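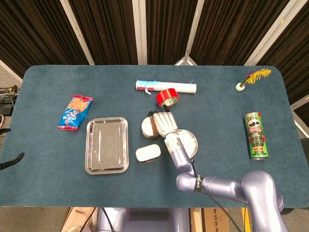

Ticket 688: Label printer drops jobs over 40 labels

Status: Resolved
Opened by: Fionnuala Keane, Brennan shipping desk
Assigned to: Ott Pärn
Priority: Normal

Problem as reported

The label printer at the packing station stops partway through long batches. Short jobs print fine. Anything over 40 labels quits somewhere in the middle, the status light goes amber, and the rest of the job disappears from the queue. Restarting the printer clears the light but does not bring the job back. Started in June after the PC was replaced. We are splitting the Targate orders into small batches by hand and it is slowing down the afternoon pickup.

Log

9:15 am, Ott Pärn
Connected remotely. Printer shows as online, driver is current. Sent a test job of 20 labels and it completed. Sent 300 and it stopped. Event log on the PC has a spooler timeout at the same minute. Asked Fionnuala to check the media setting on the printer menu.

9:50 am, Fionnuala Keane
Media is set to gap, and that matches the labels we have loaded. I cleaned the sensor with a dry swab and ran calibration. No change.

10:30 am, Ott Pärn
Swapped the USB cable for a network connection to rule out the port. Same result over the network, so the cable and port are fine. Put it back on USB.

11:40 am, Enda Buckley
The old PC had spooling set to start printing after the last page is spooled. The new one is set to start immediately. The order software is slow to send the later pages and the printer gives up waiting. I would try that before replacing anything.

1:05 pm, Ott Pärn
Changed the spool setting as Enda suggested. The 300 job got further but still stopped. Checked the port timeout, which was at the default on the new PC. Raised the transmission retry value to 2000, restarted the spooler, and sent the same job again. It finished with no amber light.

2:20 pm, Fionnuala Keane
Ran the full Targate batch in one go. All labels printed and the queue is empty. One blank label at the start, but it has always done that.

2:45 pm, Ott Pärn
The blank is the feed after head close. It can be turned off under Setup, Power Up Action, No Motion. Left as is unless the desk wants it changed.

Fix

Set spooling to start after the last page is spooled. Raise the transmission retry on the printer port to 2000. Restart the print spooler. Both settings are stored on the PC and will need to be entered again if it is replaced.

Follow-up

Tiina Halonen to add the two settings to the setup sheet for new packing PCs. Closed at Fionnuala's request.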